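Religion & Society > Shrines and Pilgrimage > Money and Upkeep

Thread: Tresberg shrine has put its offering accounts on the wall!
Posted 25/10/2019 by pilgrimpete
Last updated: title edited by moderator, thread still open

pilgrimpete wrote:

I got back from Tresberg last night and I have to tell somebody, so you're it. The shrine has hung its offering accounts in the side porch, the whole lot, on big printed sheets next to the Mass times. Candle money, box money, the gift shop, what the heating costs, what the roof costs. I stood there reading until my wife came to find me.

For those who haven't been, it's a small hill shrine with one road up and a spring behind the chapel. Most of the money comes from candles, and it always has. There are 12 candle stands (the sheet lists them by position, which I loved) and the two by the spring door take in more than all the others together. I would never have guessed that. I always light mine at the back by St. Roch.

The bit that got me was the pilgrim meal. They used to feed walkers for free on the feast, and a few years ago it stopped and all kinds of stories went around about why. Well, the reason is on the sheet. The meal was paid out of one old bequest, the bequest was in a savings account earning close to nothing, and they had been eating the principal. When it got low, they stopped. A sad little story, but at least now we can all read it!

They want to bring the meal back, and the sheet says what that would take: enough new giving to cover the food for 338 walkers, the count from the last time it was served. I think that's doable. I really do.

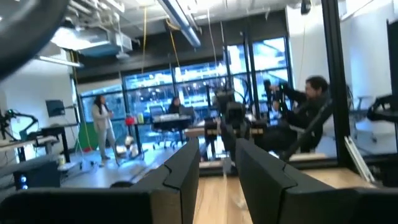

Does the candle money have to be spent on candles?

The candle money goes into the general fund, and the shrine can spend it on anything the place needs, from wax to roof tiles. Only gifts that came with a written purpose are kept separate.

I asked that at the shop and that was the answer I got, near enough word for word. The lady there was very patient with me.

waxandwane wrote:

Great post Pete. I did the walk from Todero side in spring and there was nothing on the wall then, so this must be new. Did the sheet say who they buy candles from? Our parish switched to Domański a while back and the price per box came down, but the candles burn faster, so people feel cheated when they come back from the stations and theirs is already out. I keep wondering if it works out the same in the end.

pilgrimpete wrote:

It did! Domański, the long thin ones. The suggested offering is 60 cents a candle and it says plainly that people mostly give more. I didn't time mine, but next visit I will, just for you.

gravelroad wrote:

I'll be the grump then. I don't like it. Offerings are between the giver and God and I don't want to stand in a porch comparing stand against stand like it's a ball game. My grandmother put her coins in that box by the spring door for most of her life and never once wondered what line they ended up on. She trusted the place. Once you put numbers on the wall you're telling people they shouldn't.

Also, I have seen what happens next. First the accounts go up, then somebody notices the back stands don't pay for themselves, then the back stands disappear. St. Roch will be the first one out, Pete, mark my words.

pilgrimpete wrote:

Leave St. Roch out of this! But I hear you, and I thought about your grandmother's box on the drive home. Mine was the same, with a knotted handkerchief. Maybe it's just that I like reading accounts (guilty). I didn't feel less trusting though. I felt let in, like when you're finally old enough to be told what the house cost.

annaofthehill wrote:

Gravelroad has a point about the stands. At my home church they took two out, and the reason given was smoke on the ceiling, and maybe it was smoke. There was no sheet on any wall at the time, so I don't think you can blame a sheet.

On the bequest: does anybody know how a thing like that gets so low without someone shouting? It seems such a waste. The person who left that money wanted walkers fed, and for years it sat there doing nothing and getting smaller.

sowa_reader wrote:

Very common story, sorry to say. There's a booklet by Sławomir Sowa on small shrine funds, only 76 pages and a lovely read if you can find one. He goes through old gift books and shows how often a fund is set up with real care and then simply carried forward, year after year, by people who are busy with everything else. The money is never stolen. It gets spent on exactly what it was meant for, only the amount going out was fixed when bread was cheap and the amount coming in was never looked at again.

What he suggests is simple. Spend what the fund earns, add one appeal a year for the rest, and write the balance somewhere people will see it. Tresberg seems to be doing the last part already, so good for them!

gravelroad wrote:

"Spend what it earns" is easy to say. If it earns next to nothing the walkers get half a roll each. Then what? I would sooner spend it all in a few good years, feed everybody properly, and close the fund with thanks. Money given for bread should turn into bread.

sowa_reader wrote:

He covers that too, and he's kinder to your view than you might expect. His one worry is that people who come after get used to the meal and then feel it was taken from them, and that seems to be just what Pete heard on the hill.
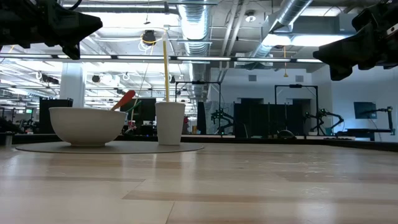 Card readers by the candle stands (split from above)

pilgrimpete wrote:

I forgot the other news! They've put in a tap-to-give reader at the main door, a Nimlow, and there's a line for it on the sheet. It brings in less than I expected, but the average gift is bigger than what goes into the boxes. There's a fee taken out of each gift and they list that too. I used it once to see what it was like. It's fine. It beeps. I missed the sound of the coin dropping.

What I'd love to know is whether other places have found that it adds to the boxes or only moves the same money from one slot to another. The sheet doesn't go back far enough to tell.

waxandwane wrote:

We have one, not the same make. It moved it, mostly. The young families tap and the older folks do what they always did. Where it helped was at weddings, when the church is full of guests with nothing but a phone on them. If I ran a shrine with one road up and no bank in the village, I'd want one too.

gravelroad wrote:

A beep in front of the Blessed Sacrament. Lovely.

annaofthehill wrote:

It's at the door, he said so. You could put it in the shop and I'd be happier, but the door is all right. Does it let you say what the gift is for? If I could pick "pilgrim meal" I'd do it today from my kitchen.

pilgrimpete wrote:

Not yet. You get a choice of amounts and that's it. I did ask at the shop, and the idea is to have a separate button for the meal by December, if the reader can be set up that way. Until then you put it in an envelope with "meal" written on it, and they treat that as a written purpose and keep it apart. I did one before we left, and then of course I wanted to know where it would show up on the sheet. There's a column for it, right at the end, with a heading and hardly anything under it yet.
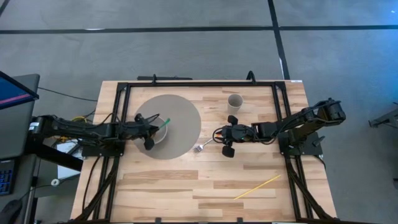
And that column is what I keep coming back to. It's so small compared to the roof! But it's the one I'd like to see grow, and I'm going up again before the snow to have another look at it. If anyone here wants to send an envelope along with me, I'm happy to carry it and I'll post what the new sheet says. I can get a picture of the whole thing for you too, Anna, if they don't mind me standing there with a phone.

annaofthehill wrote:

Please do. I'll mail you mine this week.

waxandwane wrote:

And time the candle!

gravelroad wrote:

I still don't like the wall. But I'll send an envelope. My grandmother ate that meal every year and talked about the soup until the next one. Put it in yourself, Pete, not through the beeping thing.

pilgrimpete wrote:

By hand, I promise. And I'll light one for her at the spring door. What was her name?

gravelroad wrote:

Sent you a message.

sowa_reader wrote:

If the shop lady would like the booklet, I have a spare copy and it can go up the hill with the envelopes. The chapter on bread funds is marked with a bus ticket, please leave that in.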